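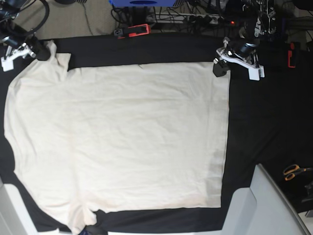

Home | Stories | Poems | Serials | Letters | Back Issues

The Dildale Bell

By Trinidad Ambrosio
December 2023

Print this story | E-mail to a friend

The ferry to Dildale only ran when the tide was right and Nassar was in the mood, and on the morning I went over he was in a wonderful mood. He sang the whole way! Great rolling songs about herring and widows, with his cap pushed back and one hand on the tiller, and I sat on a fish box with my tool bag between my feet and thought I might be the luckiest clock mender on the whole coast.

I should say that I had never mended a clock as big as theirs. I had done mantel clocks and long-case clocks, a cuckoo that had swallowed its own spring, and once the station clock at Vernex, which has four faces and disagrees with itself on all of them. But the Dildale clock stood at the top of a tower, and you could see it from the water long before you could see the island properly. A white dot first, then a white plate, then a face with both its hands pointing at the ground.

"Half past six," said Nassar. "It's been half past six since my mother was at school."

"What stopped it?"

"Ask them and you'll get a different answer at every door."

He was right, and I loved every one of them. The woman at the bakery told me it was lightning. Her husband, leaning through the hatch with flour up to his elbows, said it was jackdaws. A boy on the harbour steps swore that a drowned sailor had climbed up there to get warm and had sat down on the works. The schoolmistress, a tall person called Flaveo with a pencil stuck through her hair, said that it had simply never been oiled, and then she looked a bit sorry for having said it, as if she'd spoiled a party.

"Will you come up with me?" I asked her. "I could do with someone to hold the lamp."

"I've been waiting to be asked since I was nine," she said, and went to get her coat.

There were 400 people on Dildale in those days and I think most of them walked up the hill behind us. They stopped at the tower door. It was a low door, swollen with salt, and it took both our shoulders to open it. Inside, the stairs went round and round in the dark, and the air smelled of feathers and cold iron — a smell I have never met anywhere else and would know again in a second.

Oh, but the clock! I wish you could have seen it the way we did, with the lamp swinging and the shadows of the wheels sliding over the walls. It was as big as a cart. The great wheel came up to my chin. Somebody had cut little fishes into the brass of the frame, one after another, nose to tail, all the way along, where no one but a clock mender would ever see them. I laughed out loud. Flaveo held the lamp closer and followed them with her finger until she ran out of brass.

"Who would go to that trouble?" she said.

"Somebody who was enjoying himself."

We set to work. There had been jackdaws, certainly, years and years of them, and we carried the sticks down in her coat. There had been lightning too, because one corner of the frame was scorched blue and a bolt had melted like toffee. And wedged in behind the second wheel, where it had stopped everything dead, was a boot. It was a sailor's boot, stiff as wood, with a brass buckle gone green.

Flaveo and I looked at that boot for quite a while.

"I shan't hear the end of this from that boy," she said.

It came out on the third pull. Nothing happened. I cleaned the teeth and oiled whatever could be oiled (she had been right about that as well, it was as dry as biscuit) and wound the weights up from the bottom of the shaft, hand over hand on the crank until my arms shook. Then I gave the pendulum a push. It swung out, and hung, and came back, and the whole room said tock.

I don't know how to tell you what that was like. I felt it in my teeth. Flaveo grabbed hold of my sleeve and neither of us said a word through the next dozen swings, in case it was listening and took fright. Then from far below, through the slit of the window, I heard somebody shout that the hands were moving, and then everybody was shouting, and a dog was barking, and somebody had started beating on a pan.

I set the time by my own watch. It was just coming up to 12, and I hadn't thought about what that meant until the hammer lifted over our heads with a groan like a ship turning. We got our fingers in our ears only just in time. The dust jumped off the beams! The bell rang out over the roofs and the harbour and away across the water, and at the last stroke we were both grey from head to foot, and Flaveo had tears running two clean lines down her face.

They fed us on the quay. There was smoked fish and hot bread, and a plum cake that three different families claimed to have made. The boy was given the boot to keep. He wore it all afternoon, on the wrong foot, and told his story to anyone who would stand still, and it had grown a storm and a mermaid by the time I heard it again.

Nassar took me back on the evening tide. He didn't sing this time. He kept turning round to look at the tower, and when the bell struck seven he let go of the tiller altogether and we went round in a half circle.

"She used to say it had a sweet voice," he said. "My mother. I thought she was making it up."

I had left my second-best screwdriver on the ledge behind the great wheel, next to the last of the fishes. I noticed before we were past the harbour wall, and I didn't ask him to turn back. A clock that size wants looking at every August, and Flaveo had already told me which room I was to have.

Print this story | E-mail to a friend

Previous story | Next story | Back to top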